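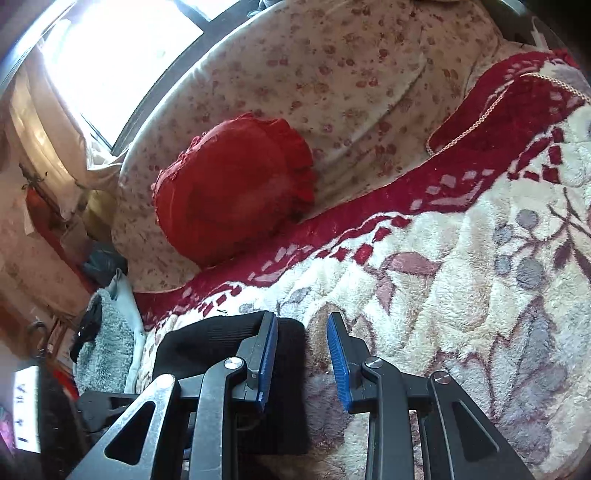 Bedding That Stays Put: Project Report

For my home textiles project I wanted to figure out why a bed that looks great at 8 in the morning is a lumpy mess by dinner. My bed at Landis is really a daybed, so it gets sat on, napped on, and used as a place to dump clothes (guilty!). That made it a pretty good test site.

The main thing on it is a thick cream fleece blanket with big leaf-and-berry shapes in mauve, gray and pale pink, plus a deep red band with little stepped blocks and diamonds. I love that band, and it ended up being super useful. It gave me a line to check, so whenever it started to wander I knew the whole blanket had shifted. Behind it goes the long bolster cushion, cream with small red and brown flower sprigs. The two prints shouldn't go together, but I think they do.

What I did

I kept a log for most of October. Every morning I made the bed the same way, and every evening I measured how far the blanket had slid. I also folded and refolded one black knitted piece 50 times, on the fleece and on my desk, to see which surface was easier. The fleece won! Knits grip it, so the first fold stays where you put it while you do the second. On the desk everything skated around.

I timed the morning routine too. It started at nearly 15 minutes (mostly me hunting for stuff) and got down to 2 once I had an order: blanket, bolster, then clothes.

What went wrong

Small things disappear on a patterned blanket. The twisted gold cord gave me the most trouble, and I lost it twice in the fleece. Dark knits are easy to spot, but they pick up fluff like crazy. My instructor, Belmiro Salgado, asked why I hadn't tested a plain blanket for comparison, and he's right, I should have. I only own the one.

If I do this again I'd borrow a plain blanket and start measuring on day one. My first four evenings were just me writing "slid a lot" in the log.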